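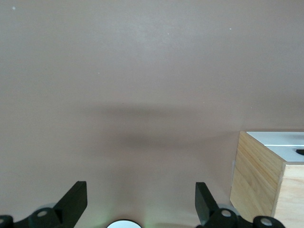
STOLTSIDE, March

Whether a machine can wipe a table is a question with a short answer and a long one. The short answer is yes, if the table is bare and the dirt is visible. The long answer takes up most of this item, which covers the state of chore work at Mulura and at Tekin, the small assembly shop down the road that has been trying the same jobs on its packing benches.

Start with the easy case. A matte tabletop in one plain color, a few pale specks, a plywood box with a white top standing off to one side, and a two-finger gripper held open above the surface. A person with a damp cloth would finish this without thinking about it. For a machine the task breaks into finding the surface, finding the specks, deciding which of them count as dirt, picking a path, holding the right pressure along the path, and checking afterward. Each of those steps has been solved many times on its own. The trouble is in chaining them.

Finding specks on a plain surface is mostly a lighting problem. A soft shadow with a blurred edge, like the gray band across the middle of this tabletop, changes the brightness far more than a crumb does. Simple thresholding marks the upper edge of the shadow as an object and misses the crumb. Learned detectors do better, but they bring their own habits. The one Mulura used through the winter was good on dark crumbs over light laminate and poor on light crumbs over anything. Retraining on pale debris fixed that and made it worse on scratches, which it then tried to clean. A scratch does not come off. The cleaning routine had no limit on repeat passes at the time and has one now: after 2 passes over the same spot, the spot is logged as permanent and left alone.

Pressure is the next item. Wiping is a contact task, and contact tasks are where chore machines lose most of their time. A cloth held between two rigid fingers bunches in the middle and lifts at the sides, so the cleaned strip is narrower than the planned one. Path planners that assume full cloth width leave stripes. Tekin tried a sprung pad in place of the cloth and got even strips on flat benches, then found that the pad rides up at any raised edge. Mulura kept the cloth and cut the planned strip width. Slower, but the stripes went away.

Then there is the object on the table. A box near the work area can be handled in one of two ways: clean around it, or move it, clean, and put it back. People do the second with one hand while wiping with the other. A single arm has to put down the cloth, pick up the box, find somewhere to set it, go back for the cloth, wipe, and reverse the whole sequence. Cleaning around is the default at both sites for this reason. It leaves an untouched margin at the foot of every object, and the margin is where the dirt collects. Anyone who has lifted a toaster knows this.

Large boxes add a further problem for a two-finger gripper. If the box is wider than the fingers can open, there is no grasp across it, and the arm has to push it or take it by an edge. Pushing works on smooth tables and is hard to predict on rough ones. Edge grasps work if the box is open at the top and the wall is thin enough to pinch. Closed boxes get pushed.

The Korkirden package, which several readers have asked about, does handle the move-and-return sequence. It was tried at Mulura on a kitchen table layout with 3 objects, using a second arm for the cloth. It finished the table. It also set one object back in a slightly different place each time, which a household may not care about and a packing bench will. Tekin passed on it for that reason. Their benches have fixtures that must sit within a small tolerance, and a cleaning step that disturbs a fixture costs more than the cleaning saves.

On cost, the comparison remains unfavorable. Tekin logged 800 wiping cycles over the trial period before writing up their notes. The arm did the job acceptably on clear benches and needed a person nearby on the rest. A person nearby can also wipe the bench. The argument for continuing is that the same arm does other work on the line, and wiping fills time that would otherwise be idle. That argument holds on a shop floor. It is harder to make in a home, where the arm would have no other work yet.

Other chores, briefly. Sorting rigid items into bins is in routine use at Tekin and gives little trouble if the bins stay put. Folding remains slow, and towels are the only item that Mulura would call dependable. Loading a dishwasher works for plates and fails on anything nested or tilted. Sweeping is best left to the low wheeled machines that already do it. Dusting shelves has not been attempted at either site - the risk to what stands on the shelves is too high for the benefit.

Verification is the part that gets the least attention and probably deserves the most. A wiping routine that reports success because it reached the end of its path has measured the path and nothing else. Mulura now takes a second look at the surface with the arm drawn back and compares it with the first. Tekin does not, and relies on the bench operator to complain. Both methods catch missed crumbs. Neither catches a thin film of cleaner left on a matte surface, which shows only at a low angle and only once it has dried. Work on a low-angle check is planned at Mulura for the summer, and the notes will be passed along to readers when they come in.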